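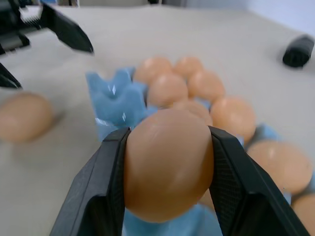 Fellwood Recipe Journal, 818 pages

For anyone whose recipes currently live on envelopes, in three phones and inside a cookbook that no longer shuts.

The Fellwood is a hardback notebook for home cooks who write things down, or keep meaning to. Each spread gives you the recipe on the left and the truth on the right: what you swapped, who came to dinner, how long it took compared with what the blog promised. We left plenty of room for that last one.

Lauri Peltonen drew up the page layout after nine years of food blogging and four house moves, during which he lost the same cardamom bun recipe twice. He still maintains the second version was better.

What you get
Left page: ingredients, method, oven setting
Right page: blank, faintly lined
Index at the back, 30 pages, which you will fill in faithfully until February
Two ribbon markers
Elastic strap

The paper takes fountain pen and most ballpoints. It will also take butter — we can't stop you — and the cover wipes down with a damp cloth.

Item no. 1374, Prollby green
Item no. 1009, Virovham gray

The older Partanen edition had 30 fewer pages and a pocket in the back cover. People used the pocket for envelopes with recipes on them, so we took it out. Refill index sheets for the Partanen are still in stock and do not fit the Fellwood.

Orders placed before noon go out the same day, except in December, when we do our best.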